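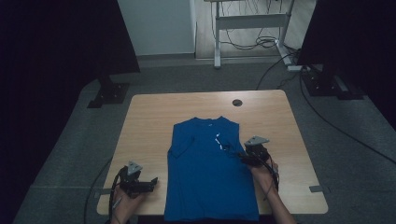
**Workplace inspection — Kershaw unit, ground floor**
Inspected by: Ruben Bakker
Date: 3 July 2023
Previous inspection: June
Key: OK / ACT (action needed) / N/A

## 1. Escape routes

- [x] Front door opens fully from inside without a key — OK
- [ ] Rear door opens fully — ACT. Sticks at the bottom corner and needs a shoulder to shift it. Plane the edge and refit the weather strip.
- [x] Corridor clear width, minimum 800 mm — OK. Measured at the narrowest point, beside the meter cupboard.
- [ ] Exit signs lit — ACT. Sign over the rear door is dim compared with the front one. Battery to be replaced.
- [x] Emergency lighting, short test — OK

## 2. Fire equipment

- [x] Extinguishers on brackets, pins and seals in place — OK
- [x] Pressure gauges in the green — OK
- [ ] Service labels in date — ACT. The CO2 extinguisher by the fuse board has a label that can't be read. Ask Redby for the service record before booking a new visit.
- [x] Call points not blocked — OK
- [x] Weekly alarm test written in the log — OK, but two entries have no initials. Whoever does the test signs for it.

## 3. Electrical

- [x] Fuse board door closed, circuits labelled — OK
- [ ] Extension leads — ACT. Two leads plugged one into the other behind the Flokska shelving. Remove both and use the wall socket on the left. Repeat item from June.
- [x] Plugs and flexes free of visible damage — OK
- [x] Kettle and microwave on their own sockets — OK

## 4. Floors, tables and storage

- [x] Floor free of trip hazards — OK. Mat at the entrance has been taped down again and is holding.
- [ ] Shelving fixed to wall — ACT. The Skadero unit has one bracket out of 2 fitted. Do not load the top shelf until this is done.
- [x] Heavy items stored below shoulder height — OK
- [x] Table legs tight, no rocking — OK. Checked by hand on all four corners.
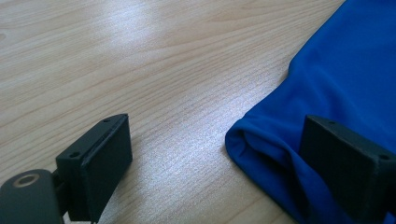
- [x] Table edges free of splinters — OK
- [ ] Step stool — ACT. One rubber foot missing. Taken out of use and tagged.

## 5. Noise, air and lighting

- [x] Extractor fan, sound level under 85 dB — OK on high setting, read at head height
- [x] Windows open and latch — OK
- [x] Ceiling lights working — OK. Slight flicker on start-up in the corridor, clears within seconds. Look again next time.

## 6. First aid and welfare

- [x] First aid box in place and signed — OK
- [ ] Contents against list — ACT. No eye wash; plasters down to 6. Reorder both.
- [x] Accident book present, pages intact — OK
- [x] Hot water at the basin — OK

## Comments

The extension leads are the item I would deal with first. They were removed after the last inspection and have come back, so a second socket on that wall should be priced as well. The rear door can wait for dry weather — it may ease by itself, but it stays on the list until it opens with one hand.

The shelf bracket is in the drawer under the fuse board with its screws. The wall plug is not, and the old hole is too wide to reuse.

Signed: R. Bakker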